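**Hollmann to acquire charging hardware maker Flarix in stock-and-cash deal**

LETNESS, November. Hollmann has signed a definitive agreement to acquire Flarix, a maker of direct-current charging equipment for trucks and delivery vans. The purchase price will be paid partly in Hollmann common stock and partly in cash. Financial terms will be disclosed in the proxy materials sent to shareholders before the vote.

Flarix operates 238 charging sites for commercial fleets and has 2,123 charging ports in service. Most are installed at private depots under multi-year service contracts. Those contracts will transfer to Hollmann at closing and will keep their current rates and uptime terms until they expire. The smaller public network, which is located mainly along freight routes, is included in the transaction.

Under the agreement, Flarix will become a wholly owned subsidiary of Hollmann. Its shares will stop trading at the end of the day on which the transaction closes. Each outstanding Flarix warrant will convert into a warrant to purchase Hollmann common stock, with the exercise price and share count adjusted by the same exchange ratio that applies to the common stock. Fractional shares will not be issued. Holders who would otherwise receive a fraction will be paid in cash.

Both boards of directors have approved the transaction. Closing remains subject to approval by Flarix shareholders, regulatory review and the usual conditions. The agreement includes a termination fee payable by Flarix if its board accepts a competing offer, and a separate fee payable by Hollmann if financing is not available at closing.

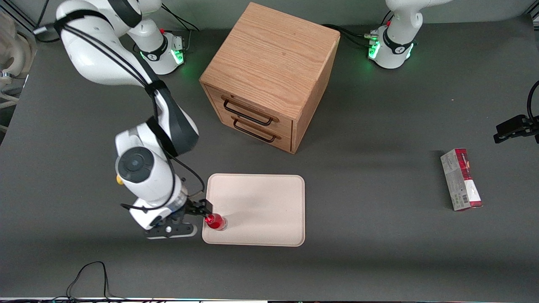
*Robot arms and a two-drawer wooden cabinet on a gray tabletop.*

The combined company will employ 1,140 people. Its head office will stay in Letness, where Hollmann already runs its power electronics business. Flarix will keep its own engineering group for the first phase of integration and will continue to sell under its current name. The two sales organizations will be merged after closing, with fleet accounts assigned by region.

Hollmann supplies transformers, switchgear and battery storage cabinets to utilities and industrial customers. It does not currently make vehicle chargers, although its rectifier modules have been used in Flarix cabinets under a supply agreement. The company said the acquisition would allow it to quote the full electrical scope of a depot project, from the utility connection to the charging cable, under one contract. Customers will still be able to buy the equipment separately.

Flarix outsources final assembly of its chargers to Moter, which builds the cabinets and carries out factory acceptance tests. That arrangement is unaffected by the transaction. The Moter contract has 14 months left to run and includes an option to extend. Hollmann has not said whether it will exercise the option or bring assembly into its own plant.

Software is being handled separately. Flarix uses its own load management system, while Hollmann has a monitoring platform for storage and switchgear. The two will run side by side at first, with data exchange through an existing interface. Depot operators will not need to replace controllers or change login accounts. Firmware updates for installed chargers will continue on the present schedule.

Hollmann plans to fund the cash portion from its balance sheet and a new term loan. It expects to repay part of the loan from the sale of a cable accessories unit, for which a process is already under way. The loan is committed and does not depend on that sale.

A registration statement covering the new shares will be filed after the audited Flarix accounts are complete. The shareholder meeting will be scheduled once the statement becomes effective. A conference call for investors will be held at 8:30 a.m. on the morning after filing, and a replay will be posted on the investor relations pages of both companies.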